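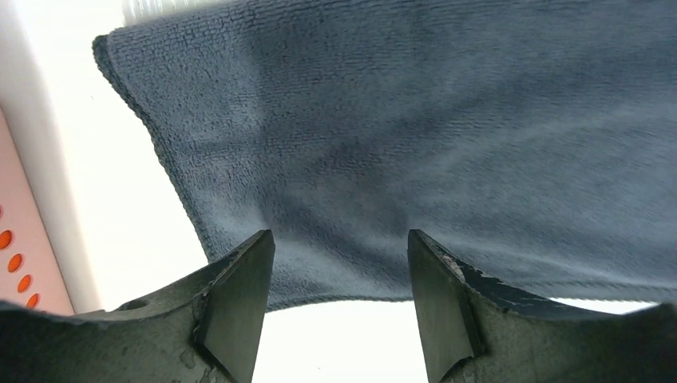 Folding It Small: What We Learned About Towels in One Term
Raquel Macedo, with Sigita Ķēniņš
Textiles and Everyday Objects, final project report

1. How we ended up here

I'll admit our first idea was a lot fancier. Sigita and I were going to do a whole history of household linen, and then we read the word limit (4000 words for the full portfolio, diary included) and had a rethink over chips. What we kept coming back to was the towel drawer in Sigita's flat at Dromthorpe, which wouldn't close. So the question became: does the way you fold a small towel change how well it stores and how well it wears? It's a humble question and I got weirdly attached to it.

Our tutor asked us to stick to one type of cloth, so we picked small slate blue ones with a soft, fuzzy pile and a dark stitched edge. We bought a pack of 12 from the market at Rorkberg. The stall sign said microfibre, the bloke said "sort of a terry", and we've just called them "the blues" ever since.

2. What we did

We worked on the white bench in the textiles room, mostly late in the afternoon when the first years had cleared out. Blue on white is great for this kind of work, by the way. You can follow every bit of the hem, and a wonky corner shows up straight away. We tried the bench in the other room once and it's a speckly grey, and I kept losing the edge of the cloth.

Each towel got spread out, smoothed with a flat hand, folded, stacked, left overnight, and spread out again the next day. We used three folds:

The half-and-half. In half, in half again, done. It's what my mum does and what I'd have sworn was the only normal way.

The thirds. Both long sides to the middle, then over. Sigita grew up with this one and thinks the half-and-half is slack.

The roll. Fold once, then roll from the short end. We got it from a travel booklet put out by Belkadi, the luggage shop near campus, and it looks lovely for the first few minutes.

Then we wrote down how tall the stack was, how flat the towel lay when we opened it again, and how annoyed we were. That last column started as a joke and ended up being one of the more useful ones!

3. The edges are the hard part

Before this project I thought of a towel as a rectangle. It's a rectangle on the label. On the bench the corners come out blunt and a bit rounded, the hem wanders, and if you line up one pair of corners the other pair is off by a finger's width. The edge stitching is bumpier and firmer than the middle, so it has its own opinions about where it wants to go. On most of ours the edge liked to curl near a corner, and once it was curling it kept curling.

We lost a fair bit of time in June trying to get perfect corners. What worked better was ignoring the corners and matching the long hems first, then letting the corners land wherever they landed. The stacks looked neater that way, which surprised both of us.

The pile matters too. The loops run in rows, and when you smooth with the rows the cloth settles nicely. Across them it drags and you get little ripples. We also found that the blues change colour depending on how they're lying. A raised bit can go nearly navy while the flat bit beside it stays a soft grey-blue, and for the first few sessions I wrote "stain?" in the diary beside what were only folds. There are a lot of crossed-out stains in that diary.

4. Results

The thirds won on stack height and it wasn't close. Sigita has been very gracious about this (she has not). The half-and-half was the quickest, and it opened out flattest the next day, with one shallow crease that usually brushed out by hand. The roll came last for us. It stood up well in a basket, but in a drawer the rolls slid about and the outer edge came loose every time someone took one.

For wear, we really can't say much. One term isn't long enough to see a hem give up. We did wash the whole lot every week at Helano, the laundrette downstairs from Sigita, and the only change we'd both swear to is that they shed less fluff than they did at the start.

5. What I'd do differently

I'd start the diary properly from the first session. My early notes say things like "good fold" with no mention of which fold. I'd also use two kinds of cloth, a thick one and a thin one, and I'd get people outside the course to do some of the folding. By the end Sigita and I were both so practised that our "quick fold" was probably neater than most people's careful one.

The diary is in the portfolio under entry 1387, and the stack measurements are stapled in at the back. Sigita's drawer closes now, if you push.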